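4.2 Clear surfaces and the paperwork that covers them

Every respondent in the Prolthorpe sample told us they liked a clear desk. Few had one. Of the 324 office workers who returned the first survey, 208 described their own desk as "mostly clear," a claim that did not survive our visits in February. Soler's earlier pilot at Drovard met the same trouble, and he dealt with it by no longer asking.

We therefore dropped self-report and scored each desk by the share of its top left open. Figure 3 gives the upper end of the scale, a brown tabletop that is mostly open space. Only 29 desks came near it, and several of those belonged to people on leave.

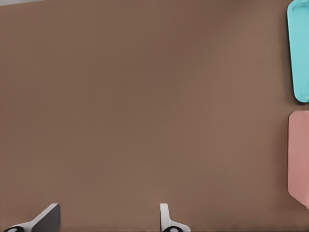
Workplace Habits Group, Department of Applied Psychology

Figure 3. Rendered tabletop, mostly open, with a teal container at the right edge.

Open space did not predict how fast people found a document. Workers with buried desks reached into the heap and came out with the right page, often while still talking to us. Workers with tidy desks opened drawers – then other drawers. Aguirre (personal communication) suggests that a pile is a filing system sorted by date, and his own office supports the idea strongly.

The one clear effect concerned visitors. Managers rated the owners of open desks as more reliable, even when the missed deadlines said otherwise. We return to this in Section 5, where the managers' own desks are scored.

Related items
Valente: Drawer Use in Shared Offices
Somberg: Who Owns the Stapler?
Soler and Aguirre: Notes on the Pile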